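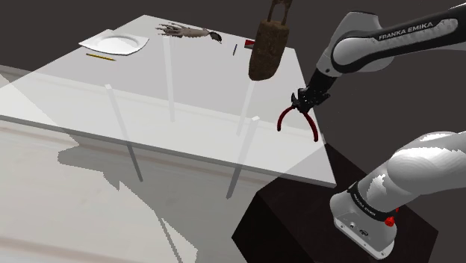 Simulated tabletop, one render: pliers in the gripper, padlock off the table.

Vanach Clutter Grasps: README and data card

What it is

A set of simulated grasping episodes with a Franka arm over a white table holding mixed household and workshop objects. We built it to check one claim, that randomizing object placement in simulation is enough to train a grasp scorer that carries over to a real bench. Our answer so far is "partly, and less than the usual plots suggest." Please read the section on known problems before you train on this.

Contents

episodes/ has the joint states, gripper commands and rendered views
objects/ has the meshes and the mass and friction values we used
splits/ has the train, validation and held-out lists
scripts/ has the loader and the scoring code

There are 120 object meshes. 16 of them are held out and never appear in training episodes. Each episode is capped at 100 control steps. An episode that hits the cap is stored as a failure, even if the object was in the gripper when time ran out. We went back and forth on this and are still not sure it was right.

How the labels were made

The success label comes from a height check. If the target object is above a set height at the last step, the episode counts as a success. The check knows nothing about how the object got there. An object pinched by one handle, wedged against a finger or thrown upward by a bad contact can all pass. The render at the top of this file is a fair test of how much you trust a check like that: the padlock is in midair with nothing holding it. If a padlock like that were the target, height alone would call it a success.

We added a contact flag for this reason. It is stored as grasp_contact and should be read together with success. The first round of Heiskanen scorer results used success alone, and we no longer stand behind those numbers.

Known problems

Floating objects. Some 11 percent of episodes contain at least one object with no support under it at some step. We have not removed them. Filter on unsupported_any if you want them gone, but report that you did — the filter also drops a lot of legitimate drops and slips.

Hinged tools. Pliers and similar objects are single rigid meshes. The handles do not close when squeezed. A scorer trained here learns that open handles are a safe place to grab, and on real pliers they often are not.

Table rendering. The tabletop draws as semi-transparent in some views, so the legs show through it. Physics is not affected, but any depth model that learns from color will pick this up.

Scale. Object sizes come from the mesh files as we received them. We fixed the ones that looked wrong to us. "Looked wrong to us" is the whole method.

Results, with caution

The Skastier baseline beats random grasp selection on the held-out meshes by a clear margin in simulation. On the real bench at Grarstead the margin shrank, and on flat things like pens and pencils it was gone. We ran too few real trials to put a number on that, so we don't give one. Anyone quoting the simulated score as evidence of transfer is quoting the wrong thing.

We also can't rule out that the gain comes from object shape priors in the mesh set, with placement randomization doing very little. The fixed-placement ablation that would settle it is in configs/fixed_place.yaml. It has been run with one seed. Don't cite it.

Versions

v0.3, February: added grasp_contact and unsupported_any, moved two duplicate meshes out of the held-out split and replaced them
v0.2: fixed gripper width units
v0.1: withdrawn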